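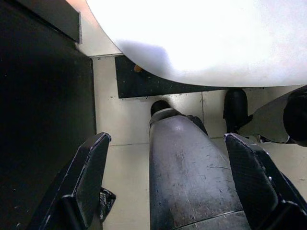

Tambunan House, Tenants' Meeting on Laundry and Shared Floors

Held 16th March, Unit 15, Fladmont Road
Present: Saoirse Phelan (chair), Amirul Tarigan, Gilang Teoh, Lempi Salminen
Apologies: Nabila Saragih (sent comments by email)
Minutes: L. Salminen

1. Last minutes
Accepted. Gilang asked that "the floor is now being done weekly" be changed to "the floor is said to be done weekly." Changed.

2. Floor and mat
Saoirse said the cleaning rota is working. Lempi said she would believe it when the black mat under the white table stopped collecting dust. There are light flecks all over it and dark specks on the tiles beside it. Something small and orange is under the table edge as well, and no claim was made on it. Amirul thinks pale tiles show everything and the standard is too high. Not agreed.
Action: Amirul to shake out the mat and pick up the orange thing.

3. Towels
Nabila's email says shared towels should be washed apart from clothes. Gilang asked what problem this would solve. Saoirse read out the part about lint on dark shirts. Gilang said dark shirts get lint anyway. A trial until the end of March was agreed, with Gilang's doubts noted at his request.
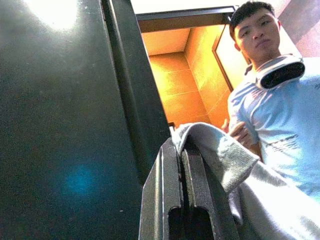 Towel from the light gray set (item 3).

Lempi asked who decides whether the trial has worked. No answer was offered.

4. Sorting and the bucket
The proposal was to sort lights from darks before anything goes in the white bucket with the blue rim. Amirul pointed out that this was also the proposal last time. The bucket still gets light gray and navy things heaped in together and hanging over the sides, and he does not see a written notice changing that. Saoirse wants the notice regardless.
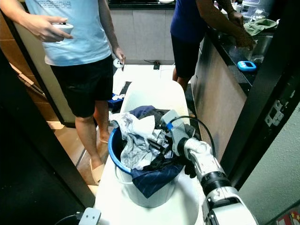 She also wants laundry kept away from the kitchen counter, where cloths already end up by the sink and plastic containers are stacked. Lempi supported this but would like to know where people are supposed to fold. The round table was suggested. See item 2.
Action: Saoirse to write the notice. One page at most.

5. Washing machine
Jastinness quoted 300 for a service visit to the Midea top loader, job reference 661. Gilang asked what a service visit includes. The quote does not say. Endeo has been asked for a second price and has not replied.

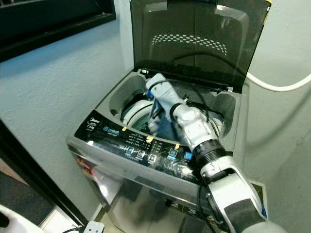 Amirul believes heavy things like denim should go in on their own and that overloading is the whole trouble. Lempi said he has no way of knowing that. There was a short discussion of the yellow tape on the lid, which Saoirse would like removed and Gilang would like left until somebody finds out who put it there. Tape stays.
Action: Gilang to ask Jastinness for an itemized quote. No money to be paid before then.

6. Any other business
Nabila's email also asks for a drying rack. Held over, as the last rack was never found.

Next meeting: to be set by Saoirse once the Jastinness reply is in.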